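Darnik gripper comparison, progress report for July
Prepared for Tudur Price by Brahim Ait Ali

Since my last report we finished the first part of the gripper comparison, and I can say we are close to the plan. The Kemeys fingers and the Platstead fingers were each tried on both arms, with the same controller settings and the same head camera. In total we recorded 209 picks.

The Kemeys fingers are better with small and hard objects. The Platstead fingers are softer and hold round objects well, but they are wider, and inside a container they often touch the wall before they touch the object. For this reason I ask that we do not choose yet.

There were 2 delays. The first was a loose connector in the right wrist, which stopped us until the new one was delivered. The second was on the software side -- the Undo function in the controller did not always return the arm to its last safe position. We now move it back by hand, and this costs time in every session.

The budget is as planned. I would like to spend a small part of the reserve on spare finger pads, because the Platstead ones wear faster than I expected.

For the next period we will repeat the container task with both types of fingers and a slower approach speed. The arms share a small work area, so we also need to check how near they can come to each other with the cables attached. 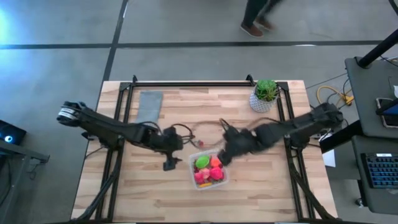
I will send the full table of results when the slower runs are finished. Please tell me before then if you want the grip force values included, as they need to be exported separately.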